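Repointing the Grarent Road wall, part two: joints

The first post covered the footing and the drainage. The work since then has been almost entirely mortar, so this one is about joints, and anyone who wants the French drain can go back a page.

The wall is 51 feet long, single height, with a bend near the gate. At some point a previous owner repointed the street side with a hard gray cement mix. The bricks are soft. Water that used to leave through the joints now leaves through the brick faces, and the faces come off in winter. The garden side still has its old lime mortar and is in much better condition, although it gets less sun.

Removal

I raked out to a depth of 15 mm with a plugging chisel and a two-pound hammer. An angle grinder is faster on the bed joints, but I cut into the arris of a brick in the first ten minutes and put it away. The old cement was thin in most places and came out in long flakes. Near the bend it had been packed in properly, and that section took all of a Saturday.

Every joint was brushed, then vacuumed, then misted the evening before pointing and again in the morning. Dry brick pulls the water out of lime before it can cure.
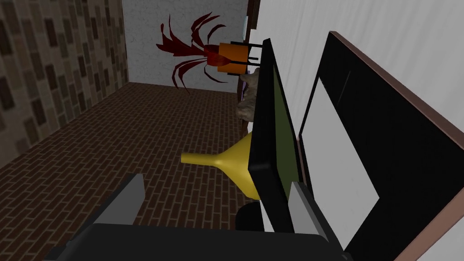

Bond is the other thing I had to learn to read before touching anything. Most of this wall is common bond, with a header course every sixth row, but the stretch past the bend is plain running bond, which suggests that it is a single skin there and was probably rebuilt. The clue is the absence of headers. Staggered rows of identical small rectangles, like the brick-print paper on the left wall above, say nothing on their own about what is behind them. I drilled one joint past the bend to check and came out the other side much sooner than I wanted to.

The mix

I used a natural hydraulic lime from Ureck, NHL 2, at one part lime to two and a half parts sharp sand. The sand matters more for color than the lime does. I made sample biscuits with three sands and left them on a shelf in the shed for a month, which was long enough for the differences to settle. The yellow one looked fine wet and wrong dry. Themba Pillay, who repointed his own chimney a few years ago, lent me his bucket scales and told me to stop measuring by the shovel. Sand bulks when it is damp, and my first two batches were lean as a result.

A light joint on dark brick makes every unevenness in the coursing visible. A joint closer to the brick color hides it. My coursing drifts by most of a joint width over the full length, so I went darker than I had planned.

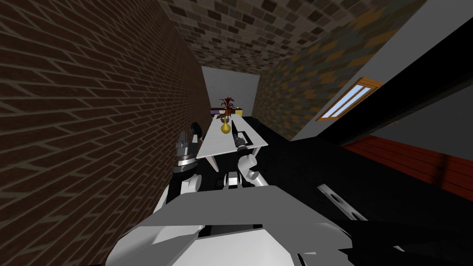
Pale gray joints against dark reddish-brown brick on the left; gray and ochre-orange zigzag bands on the right.

Finishing is a matter of waiting. I pressed the mortar in with a narrow pointing iron, left it until a thumb made no print, and then beat it with a stiff churn brush. Done too early, the brush drags the surface. Done late, it does nothing at all. In June the window was short on the street side and I ended up working in sections no longer than the ladder. 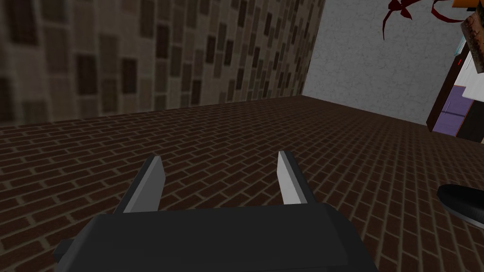

Curing and what is left

Damp burlap went over each section for a week, re-wetted morning and night. One length dried out when the burlap blew off, and it has a dusty surface that I will rake and redo. The coping is still loose at the gate end. I have 946 reclaimed bricks on a pallet from Echevarría, far more than the spalled faces need, and the surplus will go toward the single-skin stretch if I decide to take it down. I am waiting on a second opinion about that before ordering more lime.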